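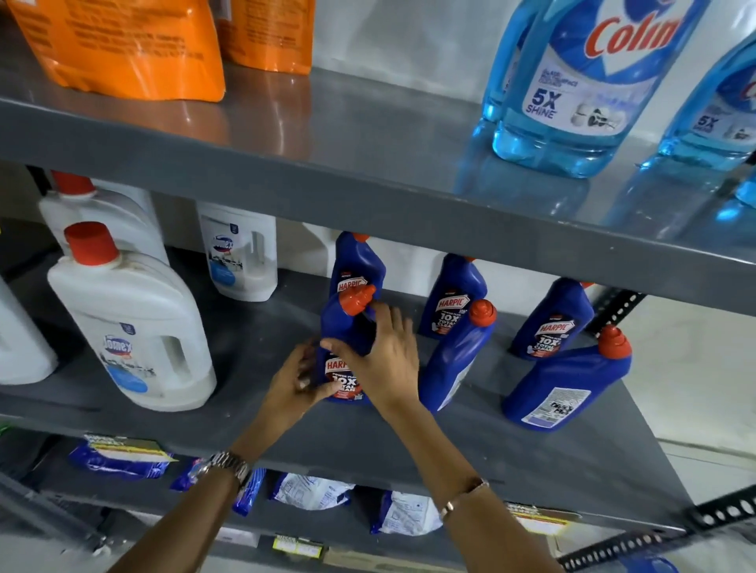
Toilet cleaner claims: does "10X" mean anything?

grout_expectations wrote:
Trying to settle something with my brother-in-law. He buys whatever bottle has the biggest number on the label. I say it's all the same acid and thickener and you're paying for the printing. Ten times cleaner than what? Water? Has anybody here ever seen one of these claims explained in plain English?

lowflush wrote:
There's usually a footnote in tiny type on the back. Most of the ones I've read compare it to plain bleach on limescale, and bleach doesn't do a thing to limescale. So ten times next to nothing. Great.

K Forsyth wrote:
I'll disagree a little. We have very hard water in Clukness and I can tell an acid cleaner from a bleach one in a single scrub. The number is silly, the product isn't.

grout_expectations wrote:
Sure, but that's acid versus bleach. I'm asking about one acid cleaner versus a cheaper one.

donnie_mowat wrote:
The old Broltolmont household newsletter tried this. They left 9 cleaners on stained tile for 14 minutes each and had people rank the tiles without knowing which was which. The store brand tied for second. I kept the page.
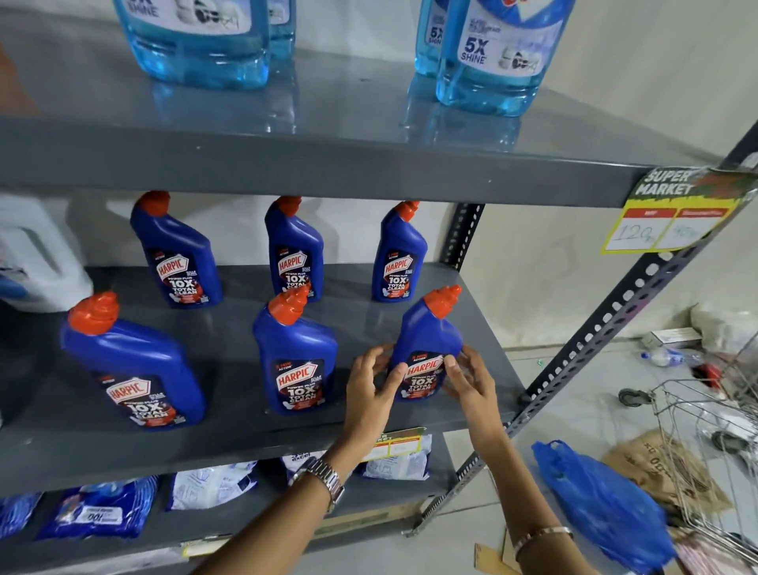 lowflush wrote:
One tile per product? That's a coin toss with extra steps. And who stained the tiles? Tea comes off if you look at it hard.

donnie_mowat wrote:
Two tiles each, I think. Hard water deposit, not tea. I never said it was a lab.

K Forsyth wrote:
Didn't Farkas advertise in that newsletter? I remember their mop on the back cover every month. I'd want to know where they placed before I trusted the ranking.

donnie_mowat wrote:
They sold mops, Kirstin. They weren't in the test.

tub_thumper wrote:
I use citric acid powder from Zendby and let it sit overnight. Costs next to nothing. Don't mix it with bleach -- or anything else.

grout_expectations wrote:
Overnight is the part I believe. I suspect soaking time matters more than the label. My brother-in-law squirts, scrubs and flushes right away, then says the stuff works great. His bowl has a ring.

K Forsyth wrote:
Then have him leave it for an hour before you switch brands on him. Otherwise you won't know which change did it.

lowflush wrote:
Fair. I still wouldn't pay extra for a number.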